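Sim-trained door opening: is a 700-episode result worth anything?

Our lab is thinking of copying the Memus method for door opening with a two-armed mobile base. They train only in simulation and report 1504 successful openings across their test homes. I've read the report twice and can't find how many tries that was out of, or how different the doors were from the training ones. My advisor thinks I'm being picky. Has anyone reproduced this, or tried? We have one decent GPU machine and until February.

Posted by Bianka Vida

gridlatch
Works fine for me. Just use their default settings and don't touch the reward. You need the newer physics build or the handles stick.

Stela Neagu
"Works fine" on which doors? I ran it for most of a semester and I'd be careful.

First, the success count. Look in the appendix, under the table about wall colors. An episode counts as a success if the door has moved 10 degrees from where it started. It doesn't ask for the robot to get through. It doesn't even ask for the handle to be turned, so in every home where the door starts partly open, a bump with the forearm scores the same as a proper grasp. I changed the rule to "base is past the door frame" and reran 600 episodes with their released weights. Fewer than half of the earlier successes survived. Maybe I got something wrong in the port, and I'd like somebody to check, but I wrote to the authors and got a polite answer that didn't address it.

Second, "unseen homes." The Ernetti and Grerotley sets are listed as separate, and the floor plans are. The door models come from the same library. New hallway, same handle. I wouldn't call that generalization without a held-out set of doors, and they don't have one.

The part I do believe is the two-arm comparison. They froze one arm and performance dropped, and I saw the same drop, about as large as they claim. So there may be something in it. I just can't tell how much is the method and how much is the scoring.

If you go ahead, log the door angle at the start of every episode and report results for closed and ajar doors separately. Save the robot's own view at the moment of first contact too, and go through a pile of those by eye before you trust any average. It's dull work and it took me two evenings.

Bianka Vida
Thanks Stela, I had missed the appendix completely. Did you use the Ifans controller or their own?

Stela Neagu
Their own. Ifans gave me jittery wrists and I dropped it after a few runs. I can send you my changed success check if you want it, it's a short script with bad variable names.
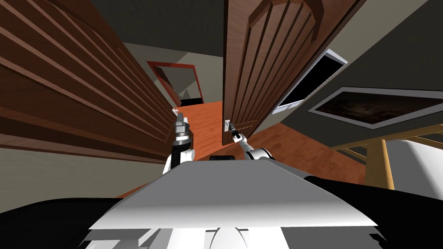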